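The Drirkley Children's Film Festival returns in September with a program of 588 short and feature films submitted for review, of which a small selection will be shown to the public over 4 days. Oi-ling Kwok, who has directed the festival since its second edition, spoke with the Rasesik Film Institute about the coming season.

Ms. Kwok explained that the selection is made with the youngest viewers in mind. "A child of five will tell you within minutes if a film is too long," she said. "We ask our reviewers to watch with that in mind, and to write down the point at which their own attention began to drift."
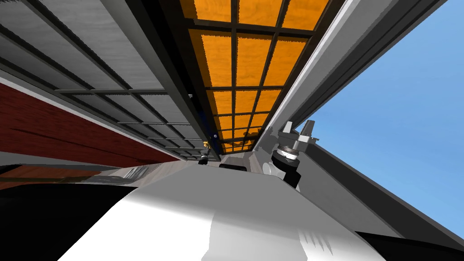

Interview and text: Rasesik Film Institute, Programs Office

The opening title will be Asta, an animated feature without dialogue. Ms. Kwok first saw it in an unfinished version and requested it the same evening. "Parents worry when there are no words," she said. "The children generally do not notice."

The festival will again use the Ongart Theater, where 2 auditoriums have been reserved for morning and afternoon showings. Attendance of up to 3,000 is expected. School groups may book in advance, and families may purchase tickets at the door until 15 minutes before each film begins.

Asked about subtitled films, Ms. Kwok said that a reader will again be present in the auditorium to speak the lines aloud. "It was our most requested service last year. Some grandparents asked for it too."

The full schedule will be available from the box office at the Ongart Theater.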